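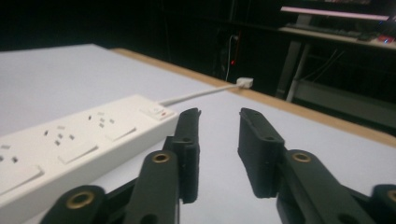
The lead technician at Lusari would like it known that the robot did exactly as it was told. "It was told to press a switch," she says. "It pressed one."

The switch was on a power strip. The strip, on the afternoon in question, was feeding the controller for the Thomas arm, along with the computer keeping its logs. Run 886 ends in the middle of a line.

"We'd trained on dead strips, with nothing else depending on them," she says. "Very safe. Then somebody needed an outlet."

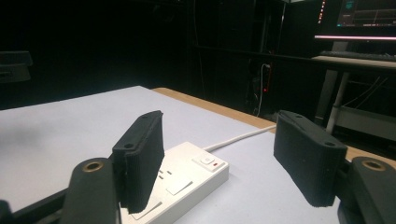 Losing power was the lesser problem. The arm's brakes, supplied by Hemach, should have locked at once. They took 2 seconds, long enough for the arm to sink onto the table like a man hearing his tax bill.

Were there injuries? "My coffee."

The fault was traced to a relay, now replaced, and the controller has its own wall outlet with a cover over it. Testing resumed in October, after 24 supervised power cuts. Each time the brakes held.

She still keeps a hand near the emergency stop. Ninach, the customer, has asked whether the robot could also learn to switch things back on. "We're looking into it," she says.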